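Heather gray tees, fold right away or let them sit?
Hultville Household Board > Laundry and Closets

clerko_66
I have a stack of gray T-shirts that come out of the dryer looking fine and look terrible by evening. I leave them in a heap on the work table until I get to them. Should I be folding them right away, or does it make no difference?

bralari
Fold them right away. I pull mine at 6 minutes before the end of the cycle and smooth them by hand on the table. Haven't ironed a T-shirt since August.

K. Štěpánek
I disagree with pulling them early. A shirt folded damp smells by the next day. Dry it all the way, shake it hard, hang it over a chair back, fold it when you have time. Creases in jersey mostly drop out by themselves.

bralari
Mostly, yes. Not the ones at the hem.

hruby114
What is the shirt lying on? If part of it hangs off the edge of the table you get a line right across it, and shaking won't take that out.

clerko_66
Plain table against the wall. Two pictures, gray cloth in both.
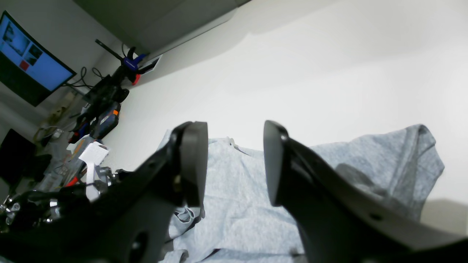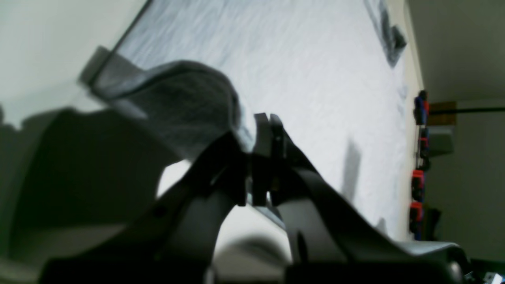 I've got 3 more loads to do this week, so I can try it both ways. Hot dryer or medium?

K. Štěpánek
Medium. High heat sets the creases and shrinks the collar.

hruby114
Medium for me too. And fold in thirds lengthwise, sleeves in, then in half. Flat stacks get heavy and the bottom shirt looks as bad as when you started, so I stand mine up in the drawer.

bralari
Standing up only works if the drawer is full. Mine fall over.

clerko_66
OK, medium, one load folded warm and one hung first. Will post which one looks better.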